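Trolel notebook, April, second batch of rope goods

Picking up at 8:40 where I left off. The list from Lurnus came in overnight and they've changed the order of the tasks again, so the sheet taped inside the cover of this notebook is out of date. New order is lid onto basket, lid off basket, small things in, small things out, then the flat handling at the end. I'd rather have the flat handling first while hands are fresh, and I've written back to say that, but for now we do it their way.

For whoever reads this from the Kosberg packing floor (hi, I know you borrow it): the Trolel work is the part where we do the job ourselves with the grippers in our hands and the recordings go off to be learned from. The target for rope goods is 800 good takes. We have 140 that I'd call good. The number on the dashboard is higher, but the dashboard counts anything that didn't crash, so I keep my own tally in the back pages and I trust mine.

Lids first. These are the round coiled ones with the oval slot, and they are a pain! By hand you'd stick a finger through the slot and be done. With two stiff fingers you either go for the rim, and the rim is soft so it folds a little under you, or you try the slot, and then you've got the lid hanging at an angle and need the other side to bring it level. I've been going for the rim. The person across from me goes for the slot every time and is faster at it than I am, which is annoying. We agreed not to copy each other. Lurnus wants variety and I suppose this is what variety looks like, two people who can't agree on how to pick up a lid.
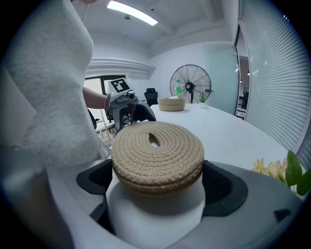
Lid up close above the finger pads, basket farther down the table.

Notes on lids, mostly for myself:

Slow down before contact. My bad takes nearly all have the same thing wrong with them, I come in fast and the lid skates. Squeeze before lifting, count one, then lift.

Keep the marker faces up toward the ceiling light where you can. When I roll my wrist over to get under something I lose tracking, and I only find out at review, when the path jumps sideways. Two takes gone this morning that way and they were both nice ones, too.

Don't talk during a take. I know. It makes me gesture.

Around 10:15 I swapped to the other side of the table to see if it helped my shoulder. It did, a bit. The grippers don't weigh much when you pick them up, and then you've had them out in front of you for an hour and they weigh plenty. This is something I want on record, because when Kosberg put this work on the schedule it went down as "seated, light duty," and people who'd been on packing for years looked at that and thought lucky you. It is seated. I'd call it medium duty for the forearms. I've asked for the sessions to be split into shorter ones with packing in between, and so far the answer is that they'll look at it after this batch.

Which brings me to the conversation at the coffee machine, and I'll write it down while I remember it. One of the packers asked me straight out whether I was teaching the thing that would take the small-goods bench. I said I didn't know. I've thought about it since and I still don't know, but here's what I can say from sitting in it. The small-goods bench does 4,000 pieces in a normal stretch before the quarter closes, and most of the grief there is the nesting work: basket inside basket, lid on, turn, tissue, next. If something took over the nesting I don't think there'd be many tears. What people like on that bench is the checking, catching a loose stitch or a coil that's gone oval, and talking while they do it. My worry is that the nesting and the checking are the same pair of hands at the same moment. You feel the loose stitch because you're holding the basket. Take the holding away and I'm not sure where the checking goes. A camera over a belt, probably, and a person at a screen. I've done screen work and it's a lonelier job.

I put that in my note to the Krishnan people too, who are doing the floor plan for the new line. They'd drawn the inspection station at the far end, behind the strapping machine, on its own. I asked them to put it next to the bench so you can at least hear each other. They said it was a fair comment and that the drawing isn't final. We'll see!

Back to work. Flat handling after the break. The task sheet just says "manipulate coil," thanks very much, so I've broken it down into: hold steady from both sides, turn on the table, lift one edge and set down. The hold is the interesting one. With both grippers you have to match the pressure or the coil creeps toward whichever hand is being lazy. Mine creeps left. I've started resting my elbows for the hold takes, and the paths come out a lot smoother on review. 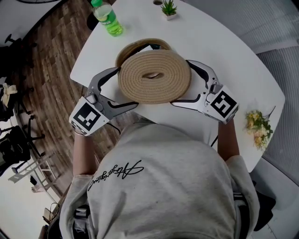
Flat handling, both sides on the coil.

Set-up for the flat handling, so it can be repeated: coil in the middle of the table within easy reach, odds and ends left out around it (bottle, plants, flowers). I get asked about the odds and ends. Lurnus wants the table to look lived-in and to change between blocks, so move them about every so often, and write down that you did. I forgot to write it down for one block and had to go back through the review to find where the bottle moved.

Cable: mind where it runs before you start a turning take. Mine likes to drift in under the forearm. If it drags on the table you'll feel a small tug and it ends up in the recording as a wobble that isn't yours. Longer cable requested, again.

Review at 1:30. Went through 76 takes from the morning, all the lids plus the first few of the flat ones. The review is the bit of this job I didn't expect to like. You see your own habits very plainly. I pause before every release, a tiny hover, and I never knew I did that. On the bench I must have been doing it for years. I asked whether I should train myself out of it and was told no, leave it in, do what you'd do. So somewhere down the road there might be an arm that hovers before it lets go of a lid, and that'll be me. I went back and forth between finding that sweet and finding it a little creepy, and then it was time to set up again.

Keep or toss, for the next reviewer: keep a fumble if it's recovered inside the same take. Toss if the piece leaves the table. Toss if tracking drops for longer than a blink. Keep the slow ones, they're fine. I've marked a handful with a question mark where the lid went on crooked but stayed on, and I'd like a second opinion on those before we send anything.

Head camera goes on for the afternoon block. Strap snug, hair back under it or it slides. It wants to look down at your hands, so set the angle with your hands already out over the table, and do it again if you change seats. Leaning in helps the view and does nothing for your neck, so I've been trying to sit back between takes and look at the window for a minute.

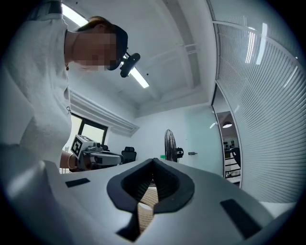

Pairs work better than solo for the afternoon, I'm pretty sure of that now. One person resets and the other records, then swap. It's easier on the arms, and you get somebody who notices when you're getting sloppy. It also means two people off the bench at once, and I know the bench feels it, so I'm asking for the pair hours to be planned the week before and posted where packing can see them. Right now they find out when two chairs are empty, and that's no way to make friends.

Also asking, in the same email: can the people doing this see what comes out the other end? We send takes off and a number comes back. If Lurnus has any footage of their arm trying a lid I'd love for the whole packing floor to see it, good or bad. People are guessing at the moment, and the guesses get wilder every week - the latest one has the arm arriving before summer and doing the strapping too, which isn't even on the list.

To do before next session:
- second opinion on the crooked lids
- chase the longer cable
- new task sheet for the cover, throw the old one out
- ask Krishnan for the revised drawing
- wipe down the finger pads, the rope sheds a bit of fluff
- bring the thicker cushion

Packed up at 4:20. Tally updated in the back pages, forearms sore.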